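Week 4 handout: Choosing a gripper without falling in love with it

Read this before Tuesday's lab. Last year's group didn't, and we lost an afternoon to people discovering friction.

1. The two contenders

The bench has a Merkudov parallel-jaw gripper and a Drendetti suction cup. The Merkudov is slow, heavy and built like farm equipment. The Drendetti is quick and light, and will sulk if you show it anything with a groove. Both bolt to the same wrist plate, and swapping them takes four screws and a certain amount of language.

The Clirkville arm doesn't know which one it's wearing unless you tell it. Change the tool offset every time. The dent in the safety screen is from somebody who was going to do it after lunch.

2. The task

Pick up a lidded food container, lift it clear, put it down at the marked pose. A toddler could do it. You'll have two grippers, a depth camera and a controller with 77 pages of manual, so allow the full session.

We ran 304 attempts over the summer, split evenly between tools. The jaws managed 169 successes in total across both lids and light levels. I'm withholding the suction figure until you've written down your own guess, in pen.

3. Why the container is a rotten target

White lid, milky body, pale table, pale wall. Depth cameras dislike translucent plastic, and colour segmentation has very little to hold on to when everything in view is some species of cream. Your detector may well prefer the shadow on the left, which at least has the decency to be darker than the table. Look also at where the container sits, hard up near the wall. A jaw approach from front and back needs room behind for a finger, and there's next to none. 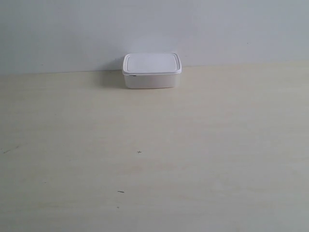
4. Approach strategies to compare

(a) Jaws across the short ends. Check the opening width first. The lid overhangs the body, so decide which of them you're gripping. Grip the lid alone and you've designed a lid remover.

(b) Suction from above. Aim for the inner panel and stay off the groove that runs around it. A cup straddling the groove leaks, and the vacuum reading will tell you so in a tone you'll come to recognise.

(c) Drag first, then grasp. Pull the container away from the wall and start again with (a). Inelegant, full marks.

5. What to hand in

One page. Log every attempt, including the embarrassing ones. Report the failure type, not just the rate; "it didn't work" is not a failure type. Acharya's chapter on grasp metrics is on reserve at the library, and the second half is worth your time.

Comments (3)

benchrat: Is the tool offset in millimetres or metres? Asking after the fact.

tma_lab2: Suction guess submitted in pencil, sorry. Can I go over it?

quietgrad: Option (c) took us two tries and we're claiming it as research.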